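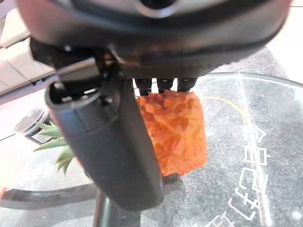

4.2 Table clearing

Moving fruit onto a plate remains a fair test of household skill. Baptiste and Ferreira's Trudham protocol scores the grasp and the placement separately, and we keep that split. 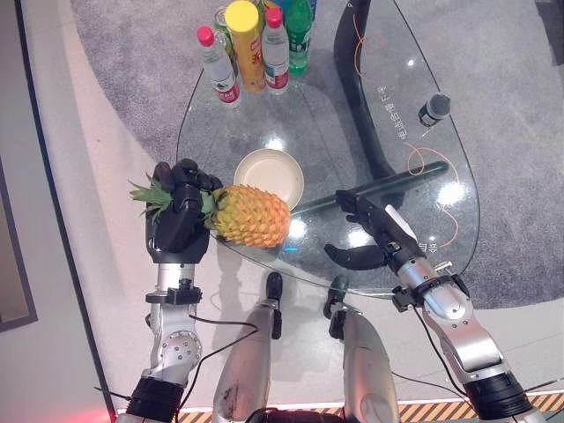 Each policy was given 12 attempts per object. Glass tables were kept in the set – reflections are common in real homes.

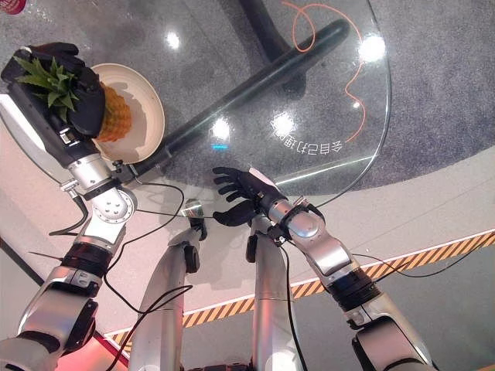

Figure 4. Pineapple task, glass table.

Grasp scores for Obi were higher than placement scores. We would not yet call the chore solved.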